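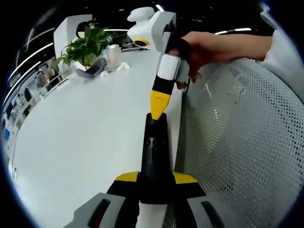 Page last updated: August 8, 2021

Pornholm table, white, 160 cm

Sold by Gwynne Office Furniture, Ostcombe

The maker calls the Pornholm "a surface for thinking". It is a white table. You put things on it and sit at it, and as far as we can tell the thinking is still down to you. We stock it because the top is good, the price is fair, and fewer of them come back than of the table we sold before it.

The top is white with a matte finish. Matte matters more than the brochure lets on. Glossy white tops look lovely in a showroom and then throw every ceiling light straight into your eyes, and if your office has long strip lights you will know how tiresome that gets by mid-afternoon. The Pornholm still brightens near a window, as any white top will, but it's easier to live with.

"Stain-proof", says the leaflet. We don't repeat that claim. Tea wipes off if you get to it the same morning. Marker pen mostly wipes off, with effort. Beetroot we would keep away from it altogether. A plant is fine so long as the pot has a saucer, and a glass of water won't hurt it, though wipe up any ring before you go home.

Price: 153 pounds, delivered within 30 miles of Ostcombe
Width: 160 cm
Colour: white only (a grey has been promised since last December and we'll believe it when it's in the warehouse)
Assembly: two people, one of them patient

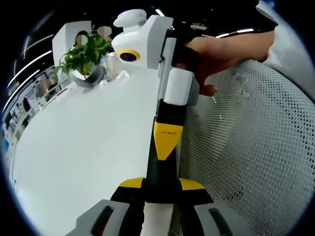

Reading time: 3 minutes

Is it big enough?

For one person with a monitor, a keyboard and the usual clutter, yes. For two people side by side, the maker says yes and we say it depends on how well they get on. The width works if both use laptops. Once a second monitor turns up, somebody loses an elbow. Anyone doing hands-on work, with tools and parts spread out as well as a screen, should have a whole table each or push two together.

Pushing two together does work, by the way. The edges meet well enough if the floor is level. If it isn't, use the adjusters on the feet, which have a short range and are stiff to turn. You will see a thin line at the join whatever you do. Ignore any photograph in the catalogue that suggests otherwise.

Partition panels

White desk partitions are sold separately. They stop you catching the eye of the person opposite and they give you something to stand a plant against. They do very little about noise. The maker prints a figure for sound and we have left it off this page, as we couldn't find out how it was measured.

What chair goes with it?

The catalogue pairs it with the Pornuma, a mesh-backed chair that costs more than the table. Try one first. Some people love a mesh back in warm weather, others find it like leaning on a sieve. The table takes any chair of normal height, and armrests go under it if you drop them a notch. 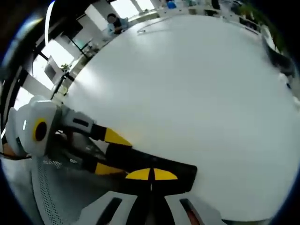
Cables are the weak point. The top comes without a hole or a flap, so leads from a monitor run over the far edge and hang where they please unless you fit a tray. The tray is extra and, in our view, ought to be in the box. A few stick-on clips will do much the same job for far less money.

Wear

The maker says the surface was rubbed 2,000 times in testing. With what, and how hard, it doesn't say. On our own tables at Ostcombe the middle has held up well. The front edge shows it first, where sleeves and watch straps rub, and there it goes slightly shiny. You notice it from some angles. Clean with a damp cloth and ordinary washing-up liquid; leave the scouring cream in the cupboard.

Returns

Flat packed and unopened, we collect for nothing. Once it has been built we charge for collection, and please don't take it apart first – the fixings don't like being used twice. Spare feet and fixings are kept at the Ostcombe counter.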